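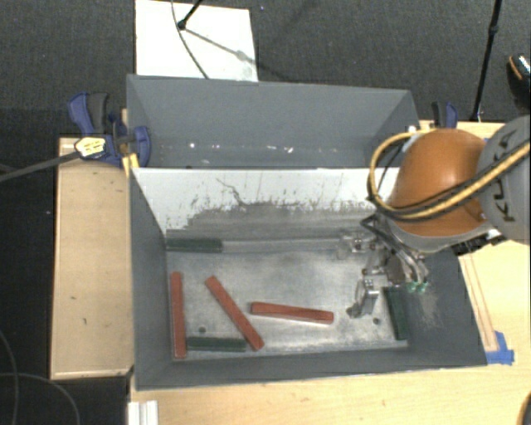

Small parts and where they live

Bins first, labels second. Don't buy labels before you know what goes where, I have a drawer of pretty ones saying things I don't own.

Open bins beat lidded ones for anything you grab daily. Lids end up on the floor.

One kind of thing per bin. If it has to be two kinds, make them different colors so you can tell at a glance. Red and green is fine unless somebody in the house is colorblind — ask.

Same bins all the way down the shelf if you can. They line up, they stack, and you can swap them around without measuring again. Mine came from the hardware place in Clatham, they were getting rid of 26 and I took the lot. Still using them all.

Screws and nails

Baby food jars are ok, but they break. Peanut butter jars don't. Soak overnight, a bit of cooking oil on the label glue, rub, wash again.

Tape one screw to the outside of the jar. Faster than reading.

Bent nails go in the scrap can. You are not going to straighten them. I had a coffee can of those for years.

Mixed screws from flat pack furniture: keep the Allen keys, toss the rest after a year.

A magnet inside a plastic bag picks up spilled screws. Turn the bag inside out, pull the magnet away, done.

Glue

Wipe the neck of the bottle before you put the cap on. Every time. A smear of petroleum jelly on the threads also helps.

Store wood glue upside down in a cup so its ready to go. Not in an unheated garage over winter, it goes stringy.

Krystyna Wasilewska wrote in to say she keeps super glue in a jar with a few of those silica packets from shoe boxes. Tried it in March, tube's still good.

Sandpaper

Store it flat, under something heavy. Curled paper is miserable.

Write the grit on the back in several places before you cut a sheet up. Otherwise you get a pile of mystery squares.

Clogged belt? Crepe rubber sole off an old shoe, press it on while the belt runs. Saves buying new ones.

The bench top

Paste wax, two thin coats. Glue drips pop off with a putty knife.

Don't leave wet cans on bare wood. Black rings, and they go deep. Oxalic acid will lift them but wear gloves and do it outside — and rinse teh spot well after.

Sweep at the end, even when you're tired. Ten minutes at night or half an hour in the morning.

Oily rags

Lay them flat outside to dry, one layer, away from the house. Never wadded up in the trash. They can catch fire on their own, linseed oil especialy.

Next page: paint cans, brushes, and getting a stuck lid off.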